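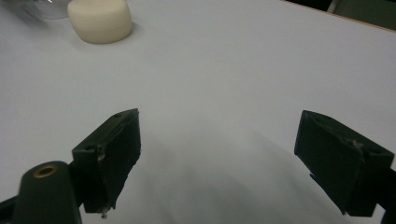
Student Project Report: Site Visit to the Mivum Open Day, Vornelden

Submitted 2/10/25

14 shares 3 comments

1. Purpose of the visit

Our project this term asks how small companies teach robots to do simple handling jobs on a table. Most of what we had read before the visit was about large factory arms behind fences. We wanted to see the other end of it, where people work with hand-held grippers and ordinary household objects. Mivum holds an open day at its Vornelden building, and our course was given one of the afternoon slots.

We went with four questions from our project plan:

How is a demonstration recorded with a hand-held gripper?
How does the person doing it know whether the recording is good enough to keep?
What wears out, and how is it replaced?
What would our own group need in order to try this on a small scale?

The report follows those questions in order, with a section at the end on what we plan to do next.

2. Getting there and the general setup

The building is on the edge of Vornelden, a long walk from the bus stop. Visitors signed in, left their bags in a side room, and were split into groups. Ours had the workshop first and the talk second. We would have preferred the other order, as some of what we saw in the workshop only made sense after the talk.

The workshop has a row of stations. Each has a table, a storage shelf under it, and a screen on a stand where recordings can be played back. The stations are named after towns. We spent most of our time at the one called Giraldo, which was set up for pick and place with small tabletop objects.

The tables are kept plain on purpose. The staff told us they start new operators on a bare, pale surface with very little on it, and bring in clutter later. A pale table also makes it easy to see the fingers in the picture, because the fingers are dark.

3. How a demonstration is recorded

The operator holds the gripper in one hand and does the task with it. There is no robot arm in the room at this stage. The camera travels with the gripper and looks out past the two fingers, so what gets recorded is close to what a robot would see if it carried the same gripper. The opening and closing of the fingers is recorded along with the video.

A session at Giraldo goes like this. The operator lays out the objects following a card, holds the gripper at the starting height, and presses a pedal. They move in, close the fingers on the object, lift it, place it, open the fingers, and back away. A second press of the pedal ends the recording. Then the objects are moved to new positions and it starts again.

We were told the starting position matters more than visitors expect. The fingers should be open and the target should be in view, but it does not need to be centered. It can be near the edge of the picture, and part of it can be outside. If every recording starts with the object in the same place, the trained system only learns to look in that place. For this reason the layout cards push objects out toward the corners in a good share of the trials.

Glass comes up as a separate subject. A clear object on a white surface shows mostly as faint lines and reflections, and it can be hard to pick out when you play the video back. The operators still include glass because kitchens and labs are full of it. They often put a solid object near it. One of the staff said the pairing is useful for checking that the gripper goes to the object it was asked for, and does not simply go to whichever one is easier to see.

Each member of our group got a turn. These are our notes from the practice round:

The gripper is lighter than it looks, but your wrist gets tired within a few minutes.

It is hard to keep a steady speed. All of us slowed down a lot right before closing the fingers. The operator said this is normal for beginners, and that these recordings are not kept.

It is easy to watch your own hand and forget about the camera. What looks like a good approach from where you stand can have a finger covering the object in the video.

Shadows move with you. The gripper throws a soft shadow on the table, and at a low height it covers a large part of the work area. The overhead lights at the stations have diffusers to keep the shadow from getting hard edges.

4. Sorting and checking

The talk was mainly about what happens after recording. The set built up at Giraldo since August stood at 3,000 recordings, and 1,876 of them had passed review by the time of our visit. We asked why so many had not. Part of the answer was that review is slow and runs behind. The rest were rejected for a short list of reasons:

The recording began before the operator was in position.
The object slipped and was grabbed a second time.
A hand or sleeve came into view.
The camera lost track of where it was, usually because there was too little to see.

The last one was interesting to us. A bare table is good for a new operator and bad for tracking. The software works out the motion of the gripper from features in the video, and a blank white surface does not offer many. When the gripper is low and the fingers take up much of the view, there may be only the table edge and a bit of the background left to use. Mivum deals with this by having the operator start each session with a slow sweep of the room, and by keeping some background in view where possible. They have also tried printed mats. The mats help tracking, but then the system gets used to seeing a mat.

Review is done by a person watching at double speed with a keyboard. We watched one reviewer get through 20 recordings. Most took only a few seconds to decide. Two were played several times because it was not clear if the object had been set down or dropped from a small height. Both were rejected. The rule is that an unclear recording is thrown out.

Software called Trullon is used to tag and store the recordings. We saw the main screen, but it was not part of the demonstration and we did not get to use it.

5. Wear and repair

This part was not in the program. We asked about it at the station and the operator was happy to talk.

The fingers take most of the damage. They bump the table, they bump each other, and they get dropped. The usual signs are scuffs on the inner faces, chips along the edges, and pale worn spots at the tips. Small marks are left alone. A finger gets changed when the damage is where it touches the object, or when a rough patch starts to catch on soft materials such as foam or cloth.

Changing a finger means taking out small screws and putting them back in, so it can be done at the station. The threads are the weak point in printed plastic parts. Where a screw has to go in and out many times, a brass insert is used so the thread does not strip. We had the same trouble with our own bracket last term and solved it with glue, which we now think was a mistake.

The shop aims to change a pair of fingers after 800 recordings even if they look fine. The operator admitted that the pair in use is often past that. Nobody had a record of when the current ones were fitted, and we suggested writing the date on masking tape on the storage box. They may already do this at other stations.

One point we had not thought of: the fingers appear in every recording, so a change in how they look is a change in the data. New fingers are made in the same dark, matte finish as the old ones. A shiny pair was tried once and gave reflections that confused the tracking.

6. What we would need

Going by what we saw, a small version of this is possible in our lab. The expensive parts are the camera and the time. A printed gripper, a plain table, even lighting and a handful of objects are all within our budget. We would aim for far fewer recordings than Mivum and only one task, moving a single solid object from one side of a table to the other.

Our list for the next stage:

Print two pairs of fingers, one as a spare, with brass inserts where the mounts are screwed on.
Borrow two diffused lamps from the photography room.
Make layout cards before recording anything, including cards with the object close to the edge of the view.
Agree on rejection rules in writing.
Keep a log of finger changes.

We have not decided about glass. Half the group wants to include one clear object from the start, and the other half thinks it should wait until the solid object works.

7. Problems with the visit

The time at the station was short and the room was loud — we missed parts of the explanation on tracking and had to ask again during the talk. We also did not see a robot run a trained task. That demonstration was in the morning slot only. It leaves a gap in this report, as we can describe how the recordings are made but cannot say how well they work once they are used.

We have asked Mivum if we can come back for a morning session. If that goes ahead, we will add a second part to this report before the final hand-in.

Share (14) Comments (3)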